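Oiling a timber tabletop

An oiled finish suits a table that gets used every day. It marks more easily than polyurethane, but you can repair one patch without stripping the whole top. These steps are for a solid timber or veneered top with a penetrating oil. They don't apply to varnish or to hardwax products, which have their own recoat rules on the tin.

What you need

Sandpaper in 120, 180 and 240 grit
A cork or rubber sanding block
Vacuum with a brush head
Mineral turps
Penetrating oil, 500 mL for an average dining table
Lint-free cotton rags
A metal bucket with a lid, half full of water
Nitrile gloves and a P2 mask

We used Hubmann natural oil on the last three tops, bought through Mendus Timber Supplies in Asilstead. Any clear penetrating oil will do. Avoid the tinted ones for a first attempt, as they show every lap mark.

Check the old finish

Put a few drops of water on the surface in an out-of-the-way corner. If they bead and stay beaded after 30 minutes, there is still a film of something on the timber and the oil won't go in. If they soak in and leave a darker spot, you can start sanding once it has dried.

Veneer needs care. Look at the end of the table for a thin top layer over a core. If you find one, skip the 120 grit and go straight to 180 by hand. An orbital sander can go through veneer in seconds at the edges.

Sanding

Work with the grain, full length, and overlap each pass by half the block. Go through the grits in order and vacuum between each. Change the paper when it stops cutting — worn paper polishes the timber and the oil then takes unevenly. Stop at 240. Going finer closes the surface and you get a pale, patchy result.

Wipe down with a rag dampened with turps. It flashes off quickly and shows up any scratches left across the grain. Sand those out before you go on.

First coat

Pick a dry day and keep the room above 15 degrees, with a window open. Stir the oil, don't shake it. Pour a small puddle in the middle and spread it along the grain with a folded rag. Keep the surface wet for 20 minutes, adding oil to any dull spots.

Then wipe everything off with a clean rag, including the edges and the underside lip. Oil left sitting on the surface goes sticky and has to be scrubbed back with turps.

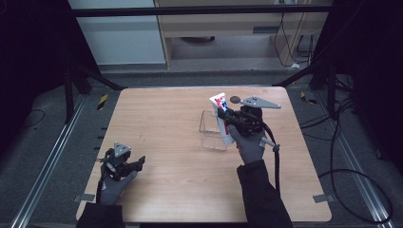

Himberg says in a comment on an earlier version of this page that 20 minutes is too long in a hot shed, and that in January the oil had started to tack up on a blackwood top well before then. A fair point. Above 30 degrees, cut the soak to ten minutes and work in the early morning.

Second and third coats

Leave 24 hours between coats. Rub lightly with used 240 paper, vacuum, and apply half as much oil as before. Most tops need 3 coats. Leave the table bare for a week after the last one, with no cloth, mats or hot cups.

Disposing of rags

Oily rags can heat up and catch fire by themselves. Put them in the bucket of water as you finish with each one — don't leave them scrunched up on the bench. Keep the lid on and ask your council where to take them.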